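Notebook, humidity and dust trial, Tirnstead storage room
July 30, 2024

Continued from the page before. The data loggers (the Bedine ones) were read this morning. We have now 1,437 readings from the shelf side and the door side together. The door side is still more humid after rain, and I do not yet understand why the shelf side follows so slowly. Wilma MacRitchie thinks the old cardboard boxes take up the moisture and give it back later. I would like to test this with three boxes removed, but only after the present series is finished.

Silica gel: changed the bags on shelves 3 and 7. The old bags were weighed before drying, values are in the table at the back. One bag had a small hole, so its weight must not be used.

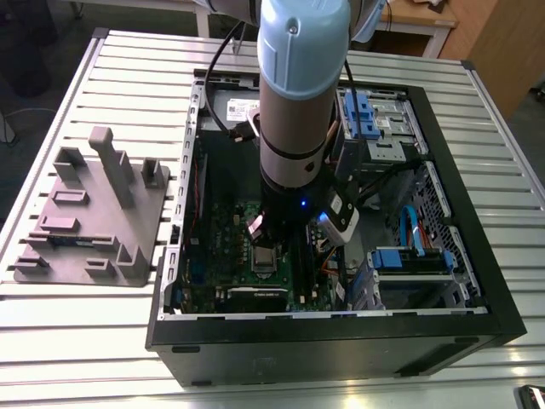 Desktop tower on its side on the bench, side panel off.

For the dust part I keep to the Trallell paper method: one white card per shelf, left for 35 days, then compared with the gray scale under the same lamp. Please do not wipe the shelves before the cards are collected. Last November this happened and we lost the whole set.
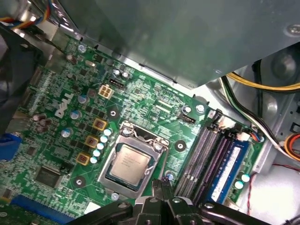
Photo: workshop, Mladenović bench

Question still open: should computers be stored standing or lying? With the panel off, the board and processor are open to whatever falls from above, so I would say closed and covered in both cases. I will ask Wilma for her opinion.

To do: order new cards, calibrate the second logger with the salt solution, write the shelf numbers again with a better pen.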